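Category: Paper and Habits

Print this post | E-mail this to a friend

Back to writing by pencil

August 2023

I did not plan to return to pencils. In April my doctor looked at my hand and told me to type less, at least until the pain in the thumb goes away. I am a translator of manuals and contracts, so typing less means earning less, and I was not very happy with this advice. But I started to make my first drafts by hand, and now the thumb is better and I still make them by hand.

When I was a child in school we were allowed to write with ink only from the second grade. Before this, everything was pencil, and the teacher, Daryna Demchenko, walked between the desks and turned our papers with one finger so they lay at the correct angle. I remember that to receive the pen was a great honor. I also remember that my handwriting became worse in the same week. With the pencil I was slow and with the pen I was proud, and the pride made more mistakes.

For many years I thought of a pencil as a thing for people who are not sure. Now I think a first draft should be written by a person who is not sure. When I translate a long sentence on the screen, it looks finished at once, with straight margins and a nice font, and my eye accepts it. On paper, the same sentence looks like what it is, a try. I cross out a word and I can still see it under the line. Many times I went back to the word I crossed out first.
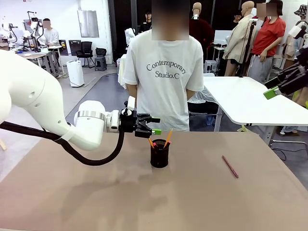
What I write with

I am not a collector and I don't want to become one. There is a stationery shop in Eltside, near the bus station, called Gostero, and I buy there whatever is on the lower shelf. The owner tried to sell me a set with cedar wood from Yatsenko in a metal box. It was beautiful and I put it back. If I own a beautiful pencil I will save it for an important text, and no important text will ever come, only another contract for the rental of forklifts.

About hardness I can say the following. The hard ones stay sharp for a long time but the line is pale, and in the evening I cannot read it. The soft ones are pleasant for two lines, and then the letters become fat and the side of my hand is gray. So I stay with the ordinary HB. For corrections I take a red one, and this is an old habit from the agency where I began. We passed the pages between us and each person had a color.

Sharpening was a bigger question than I expected. I had a small plastic sharpener that broke the lead again and again, and I blamed the pencils. Then my neighbor explained that a blade gets dull like any knife and can be changed. I was 61 years old when I learned this. Now I sharpen before I begin, several pencils together, and when one is dull I take the next and don't stop in the middle of a sentence.

I keep them in a cup without any order. My wife says points up, because it is easier to choose. I was taught points down, because of the eyes of small children, although there are no small children in our apartment. We have not agreed about it.
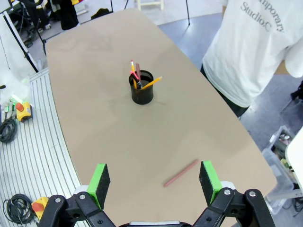 Yellow and red pencils together in one black cup.

How the work goes now

I write for 30 minutes, then I stand up and walk to the kitchen. After the second round I type what I have. My client at Triltell asked if the new method makes me slower, and I had to answer yes, on the first day. But the typed version is already a second version, and I correct it less. For a text of four pages the total time is nearly the same as before. For a longer text I lose maybe half a day, and I tell them so before I accept it.

There are things I do not write by hand. Tables, of course, and anything with many part numbers, where one wrong digit can cause real trouble. Letters to the tax office also. I tried once to make a draft of such a letter in pencil and it came out much too friendly.

My handwriting has not become beautiful. The letter "g" is still a problem in any language I know. My wife found a shopping list of mine last week and brought home radishes in place of raisins, so we had a salad, and the cake will be made some other time.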